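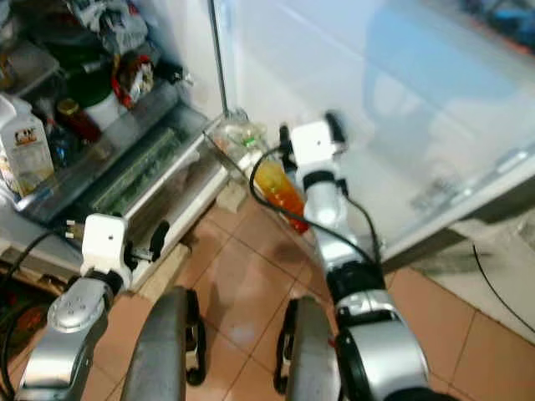 Open refrigerator with a glass shelf.

Horeo: a household food storage and waste diary dataset

Version 2, released in April

Contents
Summary
What is in the download
How the diaries were kept
Column reference
Storage place codes
Known problems
What changed in version 2
Using the data
Licence and citation
Contact

Summary

Horeo is a set of written diaries in which households recorded what food they bought, where they put it, and what became of it. It covers 230 households in and near the town of Skulberg. Each household kept its diary for 6 weeks. The entries were typed up from paper forms, checked, and put into plain CSV files.

The data was gathered to answer a fairly narrow question: does the place where food is kept at home have any bearing on whether it gets eaten? Most of the published work we could find relied on people remembering what they had thrown away the week before. We wanted entries written on the day.

The release is text and numbers only. Anyone who can open a spreadsheet can use it.

What is in the download

households.csv - one row per household. Size of household, type of home, how far the nearest food shop is, and which storage places they have.
items.csv - one row per food item entered in a diary. This is the main table.
outcomes.csv - one row per event, such as part of an item being eaten, frozen, given away or binned.
foods.csv - the list of food names used, with a broader group for each.
diary_form.pdf - the blank form given to households.
notes_to_coders.txt - the instructions followed when typing up the forms.

All CSV files are UTF-8, comma separated, with a header row. Text fields containing commas are in double quotes. Missing values are left blank. A zero always means zero.

How the diaries were kept

Households were found through a leaflet sent out with the local bus timetable, and through two schools. Nicanor Godoy ran the recruitment and visited every home once before the diary period to go through the form. Households received a shopping voucher on handing the diary back, whether or not it was complete.

Each household chose one person as the main diary keeper. Other people in the home could write in it too, and in many homes they did. Where we could tell the handwriting apart, the field writer_change is set to 1 for that entry. It says nothing about who the second writer was.

Households were asked to write down an item when it was put away after shopping, and again whenever something happened to it. They were not asked to weigh anything. Amounts are in the household's own words ("half a bag", "the end of the loaf") and were turned into fractions afterwards by a coder. The original words are kept in amount_text so that you can do the job again your own way.

Divina Umali wrote the coding rules and typed up the first 300 items herself to test them. Those items were later coded a second time by someone else. Both sets are included, with the second set marked in the column recode.

Column reference

items.csv

item_id - unique number for the item. Not reused.
household_id - links to households.csv.
diary_day - day of the diary, counted from 1. Actual dates have been removed.
food_id - links to foods.csv.
amount_text - amount as written.
place_first - code for where the item was first put.
place_last - code for where the item was when it was finished or binned. Blank if it was still in the home when the diary ended.
opened - 1 if the item was already open when entered, otherwise 0.
date_label - use_by, best_before, none or blank. The label date itself was not recorded.
writer_change - see above.
recode - 1 for rows from the second coding, otherwise 0.

outcomes.csv

outcome_id - unique number for the event.
item_id - links to items.csv.
diary_day - day of the event.
type - eaten, frozen, moved, given, pet, compost, bin, unknown.
fraction - share of the original amount, from 0 to 1.
reason_text - reason as written, if any. Lightly edited to remove names.

Storage place codes

F1 - fridge, upper shelf
F2 - fridge, middle or lower shelf
F3 - fridge, drawer
F4 - fridge, door
F9 - fridge, place not given
Z1 - freezer, any part
C1 - cupboard at or below waist height
C2 - cupboard above waist height
L1 - larder or cold room
W1 - worktop, table or windowsill
X1 - anywhere else, including sheds and cars

The split between F1 and F2 was left to the household. A shelf that one home calls the middle one may be the upper one next door. If you need something firmer, merge the two codes.

Known problems

Snacks are under-recorded. Food bought and eaten outside the home is not meant to be in the data at all, but a few entries of this kind slipped through, mostly under X1.

The last week of the diary is thinner than the others. Some households plainly filled in several days in one sitting, and their entries for those days share the same pen and the same short wording. We have left them in.

Milk is a nuisance. Households with a regular delivery often wrote "milk as usual", and the coders entered this as one item per delivery day. Fractions for these rows are blank.

Leftovers from cooking were meant to be entered as new items. Roughly handled in many diaries: the dish appears only when it is thrown out, so place_first and place_last are the same and tell you very little.

The sample is not a fair picture of the country, or even of Skulberg. People living alone are under-represented, and there are more allotment holders than you would expect.

What changed in version 2

Drawer and door were given their own codes (F3 and F4). In version 1 they were both under F9.
The type "pet" was added. It was counted as "given" before.
Duplicate item numbers left over from the Quiroga typing sheets were fixed. If you linked your own notes to version 1 by item_id, check them again.
Two food groups, "bread" and "baked goods", were merged.
Spelling in foods.csv was made consistent.

Using the data

Start with items.csv and join outcomes.csv on item_id. Filter out rows where recode is 1 unless you are looking at agreement between coders, otherwise those items will be counted twice.

Fractions for one item do not always add up to 1. Where they fall short, the rest was either still in the home at the end or was never written down, and the data can't tell you which. Where they go over 1, the diary keeper's own amounts did not add up - we kept them as they were.

Please don't try to work out who the households are. Home type and shop distance have been put into wide bands for this reason.

A small set of scripts called Jorer makes the summary tables in the project report. It is kept in a separate repository and is not needed to read the files.

Licence and citation

The data files are released under CC BY 4.0. The blank form may be copied and changed freely.

Cite as: Godoy, N. and Umali, D., Horeo: household food storage and waste diaries, version 2.

Contact

Open an issue in this repository for errors in the files. Include the item_id and the column name. Questions about the paper forms should go to Divina Umali, who holds the scans; these can't be shared outside the project.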